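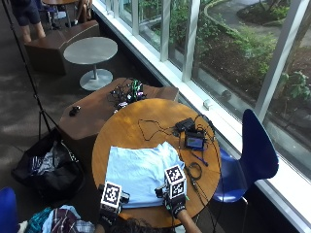 Garment task at the round table: T-shirt laid flat, both hand kits in use.

Projects > Equipment grants > Skanolix > Interim report

6 min read

Interim report to the equipment fund
Report date: Sun 15 September

This report covers spending and planning on the Skanolix project since the last claim. It deals mainly with equipment, as agreed when the grant was revised, and asks for a decision on one change to the budget. Results from the training work will come in the technical report and are only mentioned where they affect what we need to buy.

Where the work stands

The aim is still a two-armed folding cell that can handle everyday clothing. We are teaching it from recordings of people doing the same job by hand, wearing a sensor kit on each hand. Each kit has a marker cube on top so that its position can be followed by a fixed camera. The recordings are then cleaned, cut to length and passed to the training team.

At the end of August we had 3,819 usable recordings. The plan asked for 2,000 by that point, so we are ahead on numbers. The mix is less good. T-shirts make up far too much of the set, simply because they are quick to fold and everyone starts with them. Long sleeves, trousers and anything with buttons are behind. We have changed the session sheet so that each wearer does the harder garments first and the T-shirts at the end.

We did not buy purpose-made recording stations. The work is done on ordinary furniture in a shared room with a large window, using a round table for the folding. This saved money that was in the original budget under "fixtures", and that line is almost unspent. The drawback is that daylight changes through the session, and marker tracking is poorer on bright afternoons. We have moved most sessions to the morning. A blind for the window has been priced and is small enough to come out of general costs.

Hand kits

We hold 2 working pairs. One was bought complete from Andgate and the other was put together from Andgate parts with our own brackets. Both give data of the same quality as far as the training team can tell. The bought pair is heavier and wearers ask for a break sooner.

The original plan was to order further pairs complete. We now think it is better value to buy parts and build them here. The building takes two working days for a pair, most of it spent on the cable runs and on checking that the cubes sit square. The housings have held up well. The weak point is the connector where the cable leaves the hand, and most of the recording time lost to faults over the summer was lost there. We have asked Andgate for a right-angled version and they have offered one at no extra cost on the next order.

Gloves are being used up faster than planned. The cost is low but the stock ran out in August and we lost a morning. They are now on a standing order.

Power and cabling

This was under-budgeted. The first plan had a line for batteries and nothing for cable, and cable has been the bigger nuisance. Each station needs power to the kits, power to the small display unit and data leads, and at present these run across the table and over its edge. They get in the way of larger garments and they are a trip risk when people walk behind the wearer.

We propose to buy under-table trays, shorter leads cut to length and a covered floor strip for each station. None of this is expensive, but it has to be bought before we add stations – fitting it afterwards would mean stopping work at all of them at once.

Robot arms

Quotes for the arms came in from Kemppainen and Inex. Both meet the reach and load figures in the specification. The main points are as follows.

Kemppainen is the dearer of the two. The price includes mounting plates, on-site set-up and a two-year service agreement. Delivery is nine weeks from order.

Inex is cheaper on the arms alone. Mounting plates are extra, and service is charged by the visit. Delivery is quoted as fourteen weeks, and they would not commit to a date in writing. Their control software is open to us in full, where Kemppainen's needs a yearly licence after the service agreement ends.

Taken over three years the two come out close together. Our preference is Kemppainen, on delivery and on the service terms. We do not have a spare engineer, and a failed arm with no agreement behind it would stop the project. The training team would have preferred Inex for the software. They have looked at the Kemppainen interface and are content that it gives them what they need at the speed they need it.

We have not placed an order. Under the grant terms this purchase needs your approval, and both quotes and the three-year comparison have been sent with this report.

Grippers are still open. The standard two-finger type from either supplier will pick up a T-shirt by the hem but tends to take two layers of thin cloth when one is wanted. We would like to borrow before we buy, and Kemppainen has agreed to a loan of softer fingertips for four weeks once the arms are in.

Change requested

We ask to move the unspent part of the fixtures line to cover the following:

– parts for further hand kits, to bring us to 4 pairs
– cable trays, leads and floor strips for all stations
– spare connectors, enough to last to the end of the recording phase

The overall total does not change. If the move is refused we can carry on with the present pairs, but the harder garments would then take until the spring to record, and the arms would be standing idle for part of that time.

Storage is the one cost we have not been able to firm up. The raw recordings take around a third more space than the estimate, mainly because we kept failed folds that the plan assumed would be thrown away. The training team wants them. We will bring a figure to the next report once we know how long they have to be kept.

Risks

The arms are the main one. If approval comes after the end of next month, the Kemppainen delivery slot goes and the next falls after the winter break.

The shared room is the second. We have the use of it until the end of the year and have asked for an extension. The stations can be packed down and moved in a day, so the cost of a move would be mostly lost sessions.

Next claim

The next claim will cover kit parts and cabling if the change is agreed, and the first stage payment on the arms if the order has gone in. Receipts for the current period are filed under the equipment heading, with the Andgate invoices split between complete units and parts as you asked last time.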